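## 3. What ends up beside the cabinet

I'll start with the sort of corner I kept meeting, because it's the reason I stopped counting shelves and started looking at floors.
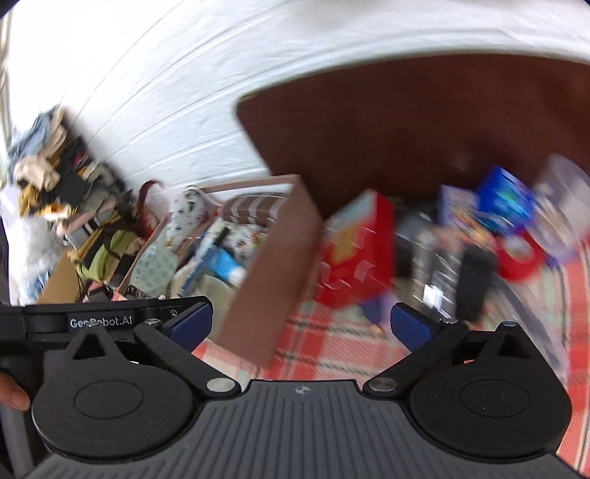 **Figure 3.** Clothes, bags, boxes and cords on the floor by a tall brown wooden cabinet.

### 3.1 The pile and the spread

When I drew up the first plan for the Prollcombe study I assumed that clutter was clutter. You'd have a messy room or a tidy one, and I'd give it a score out of 10 and move on to the next household. That lasted until January, when I sat down with my notes and saw I'd been using one score for two quite different things (my own fault – I wrote the scoring sheet in an afternoon).

The first I now call the pile. Clothes make piles. They're soft, they hold each other up, and a wall gives them something to lean on. In Figure 3 the clothing is heaped against the wall in light blue, beige, mustard yellow, black and white, with a fluffy white blanket lower down and something green in with the rest. People in my interviews were surprisingly relaxed about piles! They could usually tell me what was in one, and a fair few said they got dressed out of it most mornings.

The second is the spread, and it's the one people grumbled about. It's made of boxes, packets and bags, things with corners that won't stack nicely with their neighbours. The red box with the yellow label in Figure 3 is a good case, and so is the striped box lid behind the patterned fabric bag. A lid sitting among the bags counts as spread on my sheet whether or not there's a box under it. I went back and forth on that rule for weeks.

### 3.2 Coding the items

I coded 269 corners in all and kept 244 of them for the comparison. The others went because the notes were too thin to tell pile from spread, which I'm still a bit cross about. Each item got one of the codes in Helby's household list, with two changes of mine:

- **Cords** have their own code. Helby puts them with tools, but in bedrooms they behaved more like string, tangled up and left near a cardboard box.
- **Bags** are coded as containers only if the household said so. Otherwise they're items, the same as a jumper.

Rusu's older scheme, from 2000, has a single heading for "packaging". I tried it for a fortnight and gave up, as it lumped a flat cardboard panel in with a sealed packet, and those two leave a room in very different ways – one goes out with the recycling, the other has to be put somewhere.

### 3.3 Why the cabinet matters

Falov argues that floor clutter gathers where storage is missing. I half agree. In plenty of my corners the storage was right there, and the things had settled next to it all the same. I think of the tall cabinet as a kind of shoreline. Whether it was full is a separate matter, and I take that up with the interview material in Section 4.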